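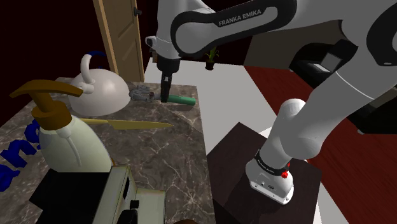

Ticket: Water pooling by the back steps
Opened by: Mehwish Farooqui
Status: Open

Hi again. I put in the Skatadier drain kit along the back of the house in June and I still have a puddle by the steps every time it rains. It's a good 2 inches deep at the low end and the dog thinks it's hers now.

What I've tried so far:

Ran the hose into the top grate for 40 minutes. Water went in fine, came out the far end by the lilacs as a trickle – so something is slowing it down in between.

Pulled the grate and scooped out leaves and a lot of pea gravel (the gravel is from the path, my fault, I never put edging in). Trickle got a little better.

Checked the slope with a string and a level. First 28 feet are good. After that it goes flat, and right before the downspout elbow I think it even runs uphill a bit!

Update, July 13, 2020: dug up the flat stretch this morning. The pipe had sunk where the old flower bed used to be, the soil is so soft there. I packed gravel under it and the hose test looks much better, but I haven't covered it back up yet.

My question – is the coupler supposed to be glued or does it just push on? Mine wiggles. I'd like to know before I fill the trench.

2 comments | 0 shares
Contact support | Back to top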